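The simulator ran on the old desktop in the garage, next to the real arm, which still had no wrist. Ximena Medina had printed 81 parts for it since February. Until the rest were done she practiced on the screen.

She called the program Clirketti. It was on run 200, and she loaded it again before her coffee was ready. 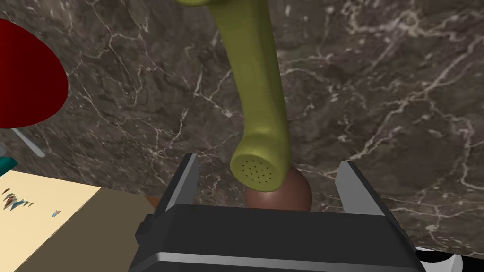 Run 200, wrist view: the green handset and the brown ball.

"Which one do you want?" Núñez asked from the workbench.

"The ball."

"The phone's in the way."

"I know it is."

She nudged the wrist left, then typed in a new angle and saved it. Núñez went back to sanding the bracket.

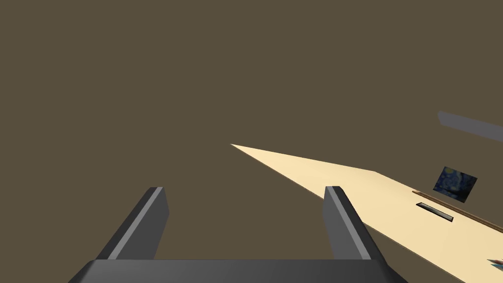
The table was off to the right now, and the fingers were open on nothing. She checked the base offset -- one minus sign, in a line she had copied from the Pisitz file. She deleted it.

"Is the bracket done?" she said.

"Two more minutes."

She started run 201 and held out her hand for it.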